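Skollov open workshop, October

The Skollov workshop opens its doors twice a year, and I went in October to see how the Tavia build was getting on. Tavia is a home tidying arm, put together by members in their spare time, and I'm thinking of making one myself.

The workshop is up two flights of stairs behind a tile shop. Entry was free, tea was 4 quid with a slice of cake, which seemed steep. The ground-floor lift was out of order, so bring your parts in a rucksack.

The arm itself stands in the back room and was switched off when I got there at two. One of the wrist motors had gone the evening before and the spare was still in the post. What we did get was a good long talk about the joints, and a go with the hand-held grippers they use for teaching it jobs. You hold the thing, do the job yourself at a table, and the recording goes into the training set. They had 443 usable recordings so far. The target for the first proper run is 1,924, a number I forgot to ask about.

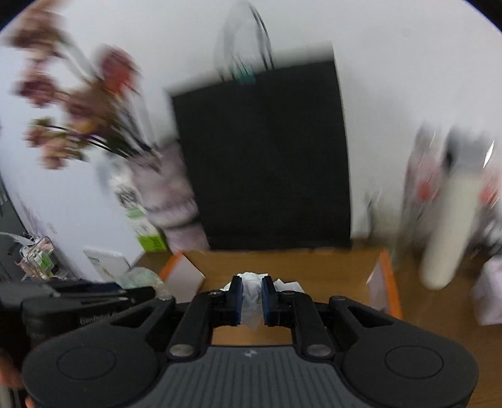
Soft things are the slow part. A box can be picked up from almost any side, but cloth and paper fold differently each time, and you have to decide where to pinch before you close the fingers. I found the squeeze heavier than expected and my wrist ached after 16 tries.

Parts come from two places. The motors are from Provetti and the control board is a Yeon, bought second-hand. The members said they would choose the same motors again but a newer board – the old one drops its connection if the cable is knocked.

Parking is on the street and fills up early. The next open day is in spring, and they take names for the build evenings at the door.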